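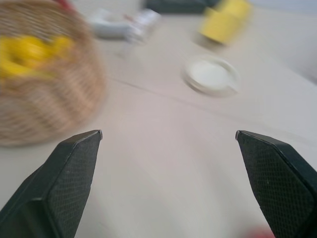
Figure 1. Round woven basket on the light table, left side.

Storage Baskets for the Shared Kitchen at Ojala
Corinne Kincaid and Joonas Ahonen
Course supervisor: Raili Karppinen

1. Background
The kitchen on the second floor of Ojala is used by 90 students. Bread, fruit and tea bags were left all over the tables, and the cleaning staff had asked us twice to keep the surfaces clear. Our task was to find a cheap way to store these things in the open, where people would still use them.

2. Method
We compared wicker baskets with plastic tubs for 4 weeks in October. Each table got one container at a time. Every evening we wrote down what was in it and what had been left beside it. Sirkka Juntunen helped with the log sheets – nearly 100 of them in the end.

3. Results
The round baskets were used more than the tubs. People put fruit and bread in them without being told. The tubs mostly collected wrappers and keys. Crumbs were a problem with the wicker, as they fall into the weave and have to be shaken out over the sink.

4. Discussion
A cloth liner would help with the crumbs – we did not have time to test one. We also think the basket should stand to one side of the table so there is room to eat. Log sheets are in Appendix A.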